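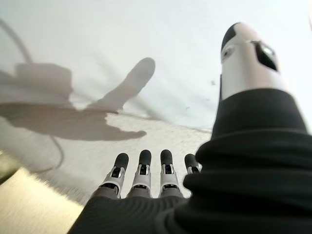
Section 4. Teaching a Task by Remote Control

This section covers recording a task with the Birholm hand and the Kerkico control glove. If you plan to teach by moving the arm directly, read Section 5 first and come back to 4.5 for saving and playback. Both methods produce the same kind of task file.

You need:
The arm and hand, installed as described in Section 2
The control glove, charged
The wrist camera, connected and showing a live view in Zunton Studio
The parts or tools used in the task

4.1 Preparing the work area

1. Clear the work surface of anything that is not part of the task.
2. Place the parts where they will be during normal use. Mark the positions with tape if they have to be put back by hand between recordings.
3. Turn on the lights you will use during playback. Close blinds if direct sun reaches the surface.
4. Open the Camera tab and look at the live view. The fingertips and the part to be picked up should both be visible when the hand is in its starting position.
5. If a pale surface looks washed out in the live view, lower Exposure one step at a time until its texture shows again.

Note: Shadows of the hand and of cables are normal in the live view. Do not try to remove them completely. Keep the lamps in the same place for every recording of the same task, so that the shadows fall the same way.

6. Check the sleeve. It should cover the back of the palm and end behind the knuckles. Push any loose fabric back toward the wrist until all four fingers and the thumb can close fully.

CAUTION: Do not run the hand with sleeve fabric caught in a finger joint. Press Stop, switch off hand power, and pull the fabric free by hand.

4.2 Pairing and calibrating the glove

Calibrate at the start of each session and whenever a different person puts on the glove.

1. Put on the glove and fasten the wrist strap. It should be snug but not tight.
2. Hold the power button until the light blinks, then select Devices > Add Glove in Zunton Studio.
3. Enter the pairing code. The factory code is 2232. Change it under Devices > Security after the first session.
4. Select Calibrate. Hold your hand flat with the fingers together until the bar reaches 100.
5. Make a loose fist and hold it until the bar fills again.
6. Touch the thumb to each fingertip in turn, starting with the index finger.
7. Select Save.

The on-screen hand should now follow yours. If one finger lags or stays bent, repeat steps 4 to 7. If the same finger is still wrong, see Section 8, Glove Faults.

4.3 Taking control of the hand

WARNING: The arm will move when control is handed over. Keep other people outside the marked work area and keep the Stop button within reach of your free hand.

1. Set Speed Limit to 35 percent. Use this setting until you are used to the controls.
2. Hold your gloved hand in front of you in a relaxed position, palm down.
3. Press and hold the foot pedal. The status bar changes from Idle to Matching.
4. Wait while the robot fingers move to match yours. When the status bar shows Following, the hand and arm will copy your movements.
5. Move slowly to each side, then up and down. Open and close the fingers once.
6. Release the pedal. The arm holds its position.

You can release the pedal at any time to rest or to move your own arm to a more comfortable position. When you press it again, the arm continues from where it stopped.

Note: Releasing the pedal does not open the hand. If it was holding a part, it goes on holding it.

4.4 Recording a demonstration

1. Select Tasks > New and enter a name. Use a name that says what is done and to what, such as "place cap on tray."
2. Move the hand to the starting position and release the pedal.
3. Select Record. Wait for the tone.
4. Press the pedal and carry out the task at an even pace. Approach each part from the same side every time.
5. After the hand closes on a part, pause for 2 seconds before lifting.
6. Finish with the hand open and clear of the parts.
7. Release the pedal and select End.
8. Select Keep or Discard. Discard any recording in which a part was dropped or the arm touched something by mistake.
9. Put the parts back and repeat from step 2.

Record the whole task each time. Demonstrations that start halfway through cannot be joined to others.

CAUTION: Do not press the fingertips hard against the work surface. The pads wear quickly and may come loose. Inspect them at the end of each session and replace any that are split.

4.5 Saving and playing back

1. Select Tasks > Build. The progress bar shows the time left.
2. When the build is complete, remove the glove and switch it off.
3. Set the parts in their marked positions.
4. Select Play Once and stay beside the Stop button.
5. If the hand misses a part, check that the part is on its mark. If it is, record more demonstrations of that step as part of the full task and build again.

Raise Speed Limit only after the task has played back correctly at the recorded speed.

Task files are stored on the controller. To copy them to another unit, see Section 7. Replacement sleeves and fingertip pads can be ordered from Karagiannis using the part numbers in Appendix B.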